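Home | Projects | Reports | Team | Contact

Working Next to the Arm: What Changed at the Rerari Packing Table

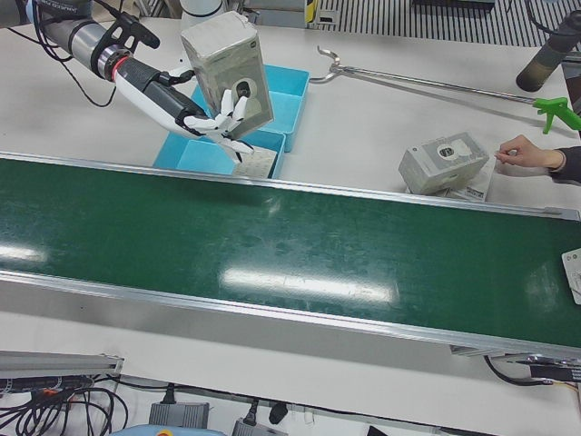

Our group spent the autumn semester at Rerari, a small company which packs and returns goods for online shops. We wanted to learn what happens with the work of people when a part of the sorting is given to a robot. The packing table has a green conveyor belt in front and light blue bins behind it, and the robot hand takes grey boxes and flat white packages one by one. A person still works at the same table. In our photo a hand is touching the second box at the right side while the robot holds the first one, and this closeness became the main topic of our report.

We interviewed 12 workers and observed the table in November. Before the robot, one worker sorted by hand for the full shift. Now the same worker prepares items, checks labels and helps when the robot drops something. Workers call this "feeding." Some of them like it, as their shoulders hurt less in the evening. Others told us the day feels longer, for they must wait for the arm and cannot choose their own speed.

In the shift we measured, 311 items passed the table and 81 of them needed help from a person. We expected fewer. The supervisor had planned that one worker could look after two tables, but with so many stops this was not possible - at least not yet.

Training was the weak point. The workers got a short introduction and then learned from each other. Two of them can now restart the program alone, and the others call them also during their breaks. This extra duty is not written in any job description and it is not paid. We think it should be.

Our group was too small for a general conclusion and we did not visit the night shift. Mirsad Milošević wrote the part about interviews and translated the answers.

Filed under: Student Reports, Work and Automation

Related reports
Scanner Gloves at Brikitz: A Survey of Pickers
Who Repairs the Line? Notes from Prurkness
Shift Planning by Software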